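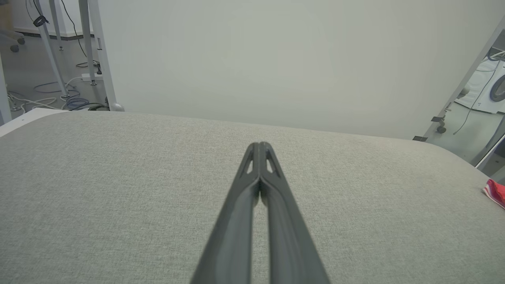 Light gray fabric top, fine speckled weave.

2019-02-07

The hum in my phono stage is gone. It measured 100 Hz, so I had blamed the rectifier and replaced both filter capacitors in November. No change on the meter.

Vilém Danko suggested checking the ground path before buying more parts. The input jacks were tied to the chassis at the back panel, and the board was tied to it again next to the transformer. Charging current was sharing a return with the signal. I lifted the rear connection, ran one wire from the jacks to the board, and kept a single chassis bond near the input. Noise dropped by 19 dB.

A faint buzz remains on the left channel with the volume all the way up – probably the cable. I will reterminate it when the new plugs arrive.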